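Rorico Blind Box Mini Figures, Wave 2 – Gusmont Swamp Series
by Primivari Toys

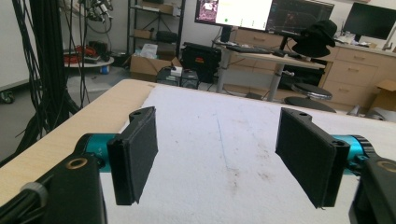
White felt-like table covering with a thin blue line.

Back in the shop! Wave 1 went faster than we planned for, sorry to everyone who emailed and got the auto reply. Wave 2 is bigger and the paint is better. New sculpts all through, no repeats from the first set.

What it is: soft vinyl mini figures, blind boxed, one figure per box plus a fold-out checklist. Sculpts by Lucinda Doucet, paint masters by Mavis Quintanilla. If you have the Villanueva resin frogs from a couple years back, same two people, same weird sense of humor.

Price and stock
Single blind box – in stock
Sealed case of 10 boxes – in stock, low
Open display tray, empty – sold out, please stop asking, we may do more in April

Item number 3067. Use that one if you're ordering through a store, the old number on the flyer was wrong.

The lineup
Mudwick – the fat one with the lantern. Green or brown.
Old Pell – heron in a raincoat. Legs are softer vinyl than the rest so stand him up straight and keep him out of a hot car.
Tadpole Mayor – sash is painted, not a separate piece. Wave 1 sashes fell off, we know.
Bogmother – biggest of the bunch, barely fits the box. Head turns.
Sneed – newt. Comes with a tiny suitcase. Suitcase is a separate piece, look in the bottom of the bag before you toss it.
Gusmont Ghost – the chase. Glow vinyl, no paint except the eyes. Limited to 150 pieces for the whole run.

So that's 6 figures counting the Ghost. A sealed case does NOT promise a full set. Most cases will get you close and you'll have doubles to trade. We don't open cases to check and we can't feel boxes for you, the bags inside are stuffed so it doesn't work anyway.

Size
Most of them stand roughly two and a half inches. Bogmother is taller, Sneed is shorter becuase he's lying down. They scale fine with Wave 1.

Articulation
Necks turn on everybody except Sneed. Arms are fixed. Please don't heat and pop the heads off and then write to us about the paint cracking. If you're customizing, go ahead, just use a blank – blanks are coming later in plain white and swamp green.

Care
Dust with a soft brush. Warm water is ok, skip the dish soap on the Ghost. No direct sun, the greens will fade and the glow vinyl goes yellow. If two figures sit touching for a long time the paint can stick, so leave a gap on the shelf.

Shipping
Orders in before noon usually go out same day. After that, next working day. Singles ship in a padded mailer unless you add the box option at checkout. Collectors who care about the packaging – add the box option. We can't refund a dinged corner on a mailer order.
International is open again but slow. Customs fees are on you.

Preorders from the old site
All moved over. If you preordered Wave 2 under the old account, you don't need to do anything, your confirmation has the same order number. Address changes, email us and put the order number in the subject line so it doesnt get lost.

Returns
Unopened boxes only, within the usual window. Missing parts or a bad paint job, send us a photo and we'll swap the figure for the same one while we've got spares. Small paint specks are normal on hand-sprayed vinyl. Missing eye is not normal, tell us.

Stores
Wholesale starts at one sealed case. Terms and the line sheet by email, say where your shop is and if you stocked Wave 1. Counter card included with every case order as long as they last.

Not for kids under three, small parts. Colors vary a bit from box to box.

Related: Rorico Wave 1 leftovers (Mudwick singles only), Rorico enamel pin – Old Pell, Gusmont Swamp sticker sheet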